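Oltside Robotics Club: the mug task
10/30/19

Print this post | E-mail this post

We have moved the arm exercise into the simulated kitchen. The task is to grasp the green mug on the island and lift it.
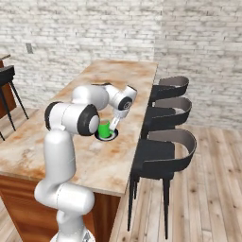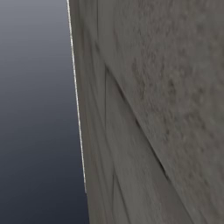
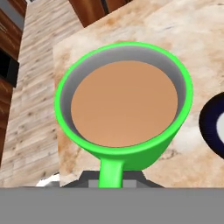
Settings for next session

Keep the grip force at 5. Antigoni's script runs 12 attempts and logs each one – please don't edit the log by hand.

2 comments

Hamish Lindsay: Is the start pose fixed or random?

Carolina Nogueira: Fixed for now. Random once the script is stable.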